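4.2 Playing at the window table

I'd expected the string telephone to be the dull part of our study of homemade toys, and I was wrong. Of the 181 sessions we kept, the ones with cans and string ran longest, and most of the extra time went on fiddling before anyone said a word. Zoia Stetsiuk had noticed the same in her October notes from Trindden - people turn the cans over, lay them down, pull at the string, then start again.

We gave each pair two cans and as much string as they liked, and let them choose where to sit. Most went for the round table by the window (I would too, it's the nicest spot in the room).

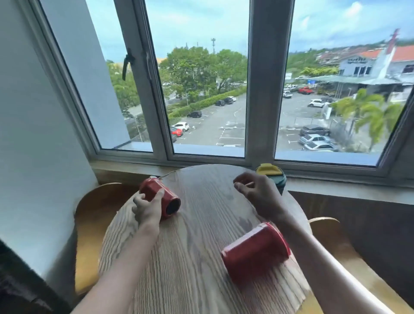
Figure 6. Cans and string on the window table.

What surprised me was how little the table itself seemed to bother people. Cans roll, and a round top gives them plenty of ways off, but only two pairs asked to move. Cempaka thinks they simply liked the view - I'm less sure, and I come back to it in the next section.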